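How I Record Practice Runs for a Two-Arm Robot Setup

I've been teaching a pair of robot arms to do small tabletop jobs for a while now, and the question I get most is about the recording part. People download a training script, get it running, and then realize they need a big pile of examples and have no idea how to make good ones. So I'm writing down how I do it. You don't need my exact gear, just two arms you can steer by hand and some way to save what they did.

What you need before you start

Two follower arms, two leader arms (the ones you hold), at least one camera that doesn't move, and plenty of disk space. I keep everything in a folder tree called Barros, with one subfolder per task. Call yours whatever you like, but decide on the names now. Renaming 70 files halfway through a dataset is a miserable way to spend an evening!

Step 1: Write the task in one sentence

Mine for this round was "pick up the object with one arm and pass it to the other." If you need two sentences, you have two tasks, and you should record them separately. Write down what counts as done, too. For me a run ends when the second arm is holding the object by itself and the first arm has backed off.

Step 2: Set up and leave it alone

Tighten the camera mount, then put tape marks where its feet go. I check the view against a saved still every time I sit down. Back in June I bumped the mount with my elbow, kept going, and had to throw out a whole evening of runs. Do the same with your lights. I close the blinds and use a lamp, so runs from noon and runs from after dinner look alike.

Step 3: Warm up, and don't save it

Do a few runs with recording off. Your hands need to remember how far the fingers open and how much the arms lag behind you. My first three tries of any session are clumsy, and I'd rather the model never saw them.

Step 4: Record slowly and steadily

Start from the same rest pose. Hit record, wait a beat, then move. Go slower than feels natural, but don't stop dead in the middle to think – long pauses teach the model to pause. If you fumble the grab and recover nicely, keep the run and tag it "recovery." If you drop the thing on the floor, stop and delete it.

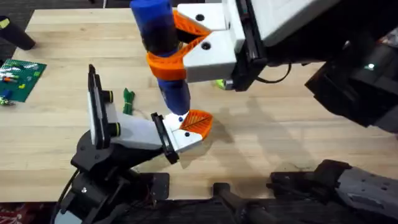 The handover is where most of my bad runs come from, so I give it the most care. The trouble is usually timing: one hand lets go before the other one has closed. I like to pass long objects nearly upright, the way the blue cylinder is held there, with the receiving finger open under its lower end before anything else happens. Then I close the second gripper, count "one, two" in my head, and only then open the first. That little overlap makes a huge difference to how the replay looks.

Step 5: Change one thing at a time

Once you have a batch of plain runs, start mixing it up. Move the start position a few inches, turn the object, swap which arm gives and which takes. I make a note for each batch. Evdokia Kyriakidis got me into doing this, and she's much stricter about it than I am (her notes have columns).

Step 6: Watch everything back

Yes, everything. I play runs at triple speed and mark each one keep, fix or toss. On my last round I kept 67, and the first model trained on those was already better than the one from my older, sloppier set. You may see people say you need 1,000 runs before it's worth training at all. For a short task on one table, I'd train early and see where it fails, then record more of exactly that part.

Step 7: Back up before you train

Copy the raw files somewhere else, then trim and convert the copies. Keep your notes in the same folder as the runs they belong to.

Next time I'll go through trimming, plus the script Vichien Petchrat sent me for spotting frozen camera feeds.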